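Household and bench chores: frequently asked questions

Maintained by Munther Mahasneh for the Bustosska manipulation group. Questions come from visitors, from the Makbridge workshop staff and from people who write in after reading the trial notes.

Can a robot tidy a kitchen yet?

Parts of one, under supervision. A fixed arm with a two-finger gripper can pick up rigid objects of moderate size from a flat surface and set them down in a known place. A mobile machine that enters an unfamiliar kitchen, decides what belongs where and leaves it in order is not something we can show you.

Which chores are closest to being usable?

Those with one object, one surface and a clear end state. Moving a mug to a rack, closing a drawer, wiping a marked area and placing a spoon in a bowl all fall in this group. Sorting mixed items comes next. Folding cloth and handling food in soft packaging are a good way behind.

What does a counter task involve?

Most of the difficulty lies in the things next to the object being handled. Clearance matters more than reach. A planner that does well on a bare bench will often refuse the same lift when there is a box wall on one side and a bowl on the other.

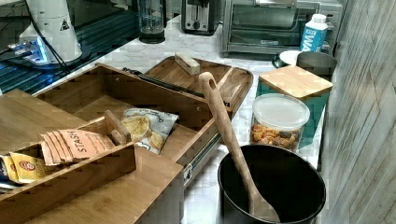
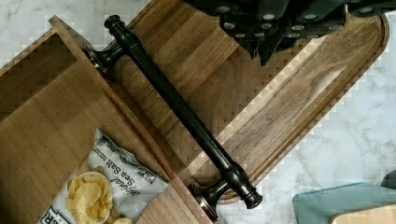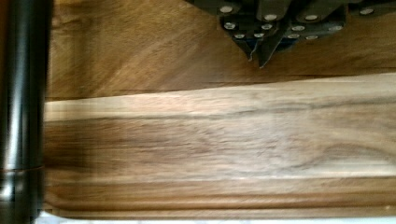

Reading time: 4 minutes

Why is a cutting board hard to pick up?

It is wide, flat and sits flush with the surface, so the fingers have nothing to close on. The juice groove in the second and third pictures does not help: it is a recess in the top face and gives no purchase from below. The usual methods are to slide the board until one side overhangs the counter, or to tilt it with one arm and take it with another. Both need force sensing that works at low loads. A person does this without looking.

Do shiny or dark objects cause trouble?

Yes. Depth sensors that project a pattern lose it on glossy black finishes, and the result is a hole in the depth map where the object should be. A bar handle like the one lying on the board in the second picture is a fair test. It is narrow, nearly black and throws highlights along its length. Colour images recover the outline in most cases, but the height estimate is poor and the fingers may close too high. Clear plastic canisters give a similar fault for a different reason.

What about packets and bags?

Tea packets standing on edge, as in the first picture, can be pulled out one at a time with thin fingertips if the row is not packed tightly. Putting them back is harder, as the neighbours lean into the gap. Crisp bags deform when gripped and their contents shift. We treat them as a separate class of object and report them separately.

How do you score a trial?

A trial passes if the object ends in the target area, nothing else has moved by more than 34 mm and no person has stepped in. The standard set is 1000 trials. The short set, used after a change of fingertip or software, is 113. Partial credit was dropped in December - it made weak systems look better than they were.

Is shop-floor work any easier?

In general, yes. At the Þorgeirsson line the parts arrive in trays, the lighting is fixed and the same 42 part types come round again. Loading and unloading is routine there. The remaining manual jobs are the ones that resemble housework: clearing offcuts, untangling leads, finding the tool someone has put down in the wrong place.

Could I run one of these in my own home?

We would not advise it at present. The arm needs a rigid mount, an emergency stop within reach and a trained operator in the room. Gotunside, our planned flat-sized test site, is meant to tell us which of those conditions can be relaxed. Children and pets are outside the scope of its first phase.

Will the machine learn my layout?

It can store fixed items such as shelves, worktops and large appliances. Loose items have to be found again on each run. Memory of where a spoon was left yesterday is of little use and is cleared at shutdown.

How do I suggest a chore for testing?

Write to the group with the object, the surface it starts on and the state you want at the end. Give dimensions and weight if you have them. Suggestions without an end state ("make it look nicer") are returned with a request for one.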